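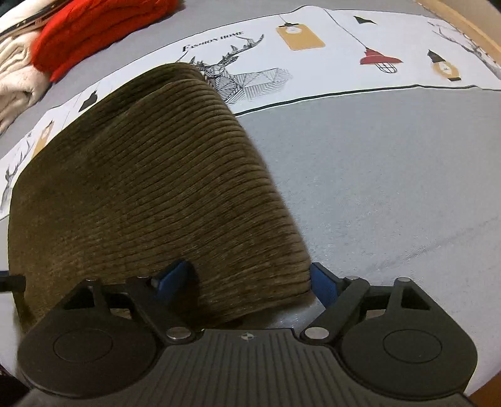
4 min read · 1,243 words

4.2 Folding with the Closora kit

I'll say up front that I like this thing more than I expected to. Closora sells its hand-held gripper as part of a starter kit for teaching garment handling, with the Nakgate software doing the logging, and we paid full price for ours. My co-author Ewurabena Odoi did most of the folding (she's faster than me, and much more patient with corduroy).

We recorded 1,843 grasps and kept 1,244 of them. Corduroy was the fabric I worried about. In Figure 3 the blue fingers have the lower end of a folded brown piece between them, and a thick bundle like that is a lot to ask of two small pads — the ribs give them something to hold, though!

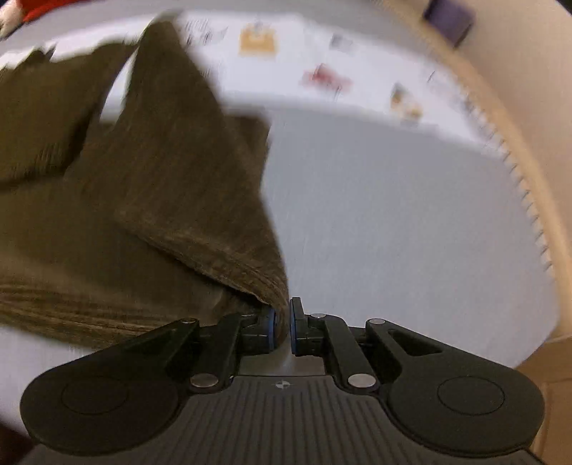 Atallah Workshop Papers, Vol. 18, p. 17

Figure 3. Ribbed brown fabric held in the gripper: a folded bundle (first panel) and a thin pinched fold (second panel).

Thin folds are another story. You have to bring the pads nearly together, and any quick move blurs the cloth, which Nakgate flags and then makes you review by hand. I'd love a batch option there. The older Dorel unit we tried in November had one, but its jaws were too stiff for knits and my wrist hated it by lunchtime.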